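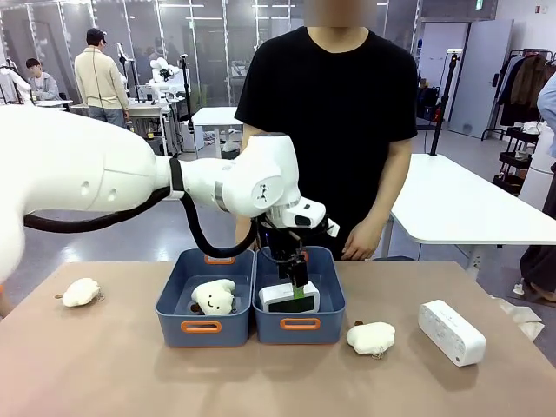
Mesa de triagem, setembro: caixas azuis com pegas laranja e nuvens de peluche.

# Ata da reunião de armazém - Godier

Início às 8h30, na sala ao lado da expedição. Ata anterior aprovada sem alterações.

## 1. Triagem das devoluções

- As nuvens de peluche e os aparelhos pequenos continuam a ser separados na mesma mesa. Fica assim até ao fim do mês.
- Entraram 167 artigos da loja Punda. Faltam as guias de duas remessas.
- Peluches e eletrónica deixam de seguir na mesma caixa. Os porta-chaves contam como peluche.
- As etiquetas castanhas não se cortam, mesmo que o artigo vá para a prateleira de segunda escolha.
- As colunas de som vão deitadas, com cartão entre elas.

## 2. Caixas

Foi pedido à Mersha um orçamento para mais oito caixas azuis. O modelo sem pega ficou excluído - escorrega quando se tira da estante de cima. Discutiu-se se valia a pena ter tampas. Não houve acordo e o ponto passa para a próxima reunião.

## 3. Encomenda Trorkby

São 2000 unidades, em duas entregas. A primeira sai no sábado de manhã. A expedição precisa do corredor 2 livre na véspera, a partir das 17h.

## 4. Outros assuntos

- A fita larga está a acabar. Pedir com a próxima encomenda de material.
- A balança pequena volta para junto da porta.

Reunião encerrada às 9h15.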